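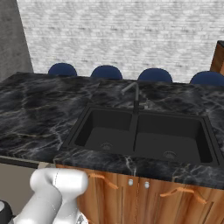
Besano Match Incidents is a table of refereeing incidents from amateur football matches, put together for people who study how suspensions are decided. Each row is one incident: a foul off the ball, a second yellow, a protest, or contact the referee missed and a league panel looked at later. Most records fall cleanly into one of two groups, seen by the referee or reviewed afterward, side by side like the two basins of a double sink with a narrow divider between them. A few belong to both, and those have the field "both" set to 1.

Contents

The release holds 221 incidents from 60 matches in the Zuna and Timetti leagues. Of these, 31 were reviewed after the final whistle and 16 of the reviews ended in a suspension. Cup matches are not included. Friendly matches played at the Abdel Hamid ground in August were logged as a trial run and are kept in a separate file, trial.csv. Don't merge it with the main file - the incident codes changed afterward.

Fields

match_id: match number within the league
minute: minute of play, with stoppage time written as 45+2
code: incident type, see codes.txt
seen: 1 if the referee acted during play
reviewed: 1 if a panel looked at it later
both: 1 if seen and reviewed are both 1
ban: matches suspended, blank if none

How it was collected

Incidents were copied by hand from referee reports and panel letters. Player names and shirt numbers were removed before entry. Where a report and a letter gave different minutes, the report was used.

Known problems

Timetti reports often leave out the minute for bookings at halftime. These rows have "HT" in the minute field, so read that column as text. Some older Zuna letters give a ban in weeks - those were left blank in ban and the wording was moved to notes.csv.

Version

1.2, Oct 8, 2025. Fixed duplicate match numbers in the Zuna file.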